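Tracking drops out on one hand when the wrist tilts
Posted by Wumpini Quansah, 2025-06-21

Hi all, and thanks for keeping this place so friendly! I'm recording cooking demos with two hand-held grippers, marker cubes on both, and turning them into trajectories with Dranimer. One hand comes out beautifully. The other, the one that grips the pan by its handle, jumps sideways for 2 or 3 frames whenever I tilt the wrist, and then the planner throws the whole demo away.
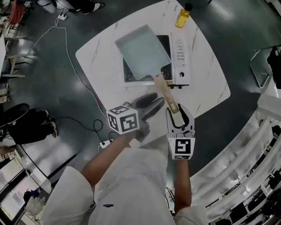

I've redone the camera calibration twice and raised the smoothing window to 400 ms, which hid the jumps but made everything feel sleepy - not what I want for a pan. Is there a setting I'm missing?

Angharad Wogan
Oh, I lost most of March to this one, so you have my sympathy. My guess is pose flipping: when the solver sees a single face nearly head-on, two poses fit almost equally well and it hops between them. Put your smoothing back down, solve for the whole cube as one rigid body, and start each solve from the previous frame's pose. Then reject anything with a high reprojection error and let it interpolate over the short gap. I reran 2,551 old clips that way and kept nearly all of them.

dafis_fan
same problem here, bigger markers helped a bit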